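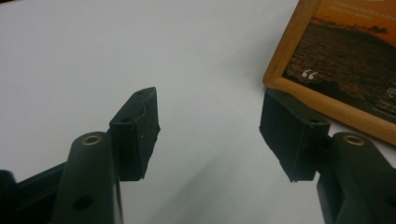
## Comparing finger pads on a hand-held gripper

Use this procedure when you have two sets of pads and need to pick one. It was written for the Tramen hand-held gripper, but any parallel linkage type will do. Allow a morning for each set.

### Before you start

- Clear a space on a flat, matte table. Glossy tops throw reflections into the wrist camera.
- Wipe both pads with a dry cloth. Dust changes the grip more than you would expect.
- Check the ring bushings at the ends of the linkage arms. If one turns in its hole, replace it before testing.
- Open and close the fingers 11 times and feel for sticking.

### Choose the objects

Pick three things with different edges. A wooden picture frame lying flat makes a good hard case: the pads have to get hold of a low edge, and the frame swings if you lift it by a corner. Add something soft and something round.

### Run the test

1. Set the object down at an angle to the gripper.
2. Start recording with the fingers open and bare table between them.
3. Bring both pads down level. Don't scrape the tips.
4. Close, lift to hand height, hold for 3 seconds, and put the object back.
5. Write down "held," "slipped," or "missed."
6. Turn the object a little and repeat until you have 100 tries.

Swap the pads and run the same objects in the same order. Keep the camera settings fixed, including exposure.

### Reading the results

Compare slips first. Misses usually come from the operator. In our Ponden log, which stands at 1,774 tries, most slips with rubber pads were on thin edges, and a ragged pad edge made them worse. Check the pad edges again at the end of each set and note any new wear next to the score.

If the two sets score the same, keep the one that is easier to change.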